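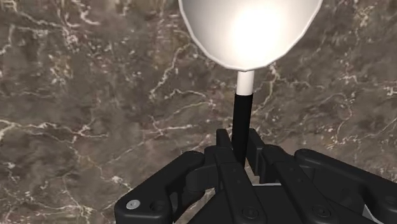
My cousin Yolandi got engaged in a parking lot in Dronden, and I have been asked to stop telling people about it, so I'm writing it down instead.

The plan was a good one. Themba Buthelezi is a planner by nature. He irons his gym shorts. He had been working on this proposal since the spring, and by September he had a shared calendar (shared with me, not with her), a restaurant reservation at Chauke for seven o'clock, and a string quartet that was really a trio because the cellist wanted mileage.

They were supposed to walk from the old pier up to the overlook at Plelmont, which is 324 steps. I know this because Themba told me, then texted me to confirm it. At the top there would be the trio, a blanket, and me behind a shrub with a camera. Then the ring, then dinner.

Yolandi Cele does not like steps. I mentioned this in July. Themba said she'd like these ones.

I got behind my shrub at half past five on a Wednesday, which meant leaving work early with a dentist excuse I now have to keep up. The trio tuned. A man with a beagle asked if we were a wedding and I said not yet. At six the trio ran through the whole set to keep warm, and then they ran through it again, and I can tell you that "At Last" loses something on the third pass.

What I didn't know was that they hadn't left Dronden. Yolandi had wanted gas station nachos. Themba, who had a tasting menu booked, said maybe not nachos, and she said why not nachos, and he had no answer that didn't give away the entire evening. So he bought the nachos. Then he sat in the car holding them and looking so miserable that she asked if he was breaking up with her.

He panicked and said, "No, the opposite."

She says she worked it out in a second or two. He says it was much longer and he aged. Either way she said yes before he found the ring, which was in the trunk inside a hiking boot, inside the other hiking boot's box. He went down on one knee next to the air pump. She got cheese on the cuff of his good shirt and he hasn't washed it, and if you knew Themba you'd understand that this is the most romantic thing I have to report.

They called me at 6:40. I could hear her laughing before anybody spoke. I told the trio and they played "At Last" again, for me and the beagle.

I did get to Chauke in time for dessert. The wedding is next year and I've been put in charge of the music. Yolandi has one request for the menu, and Themba has already started a spreadsheet for it.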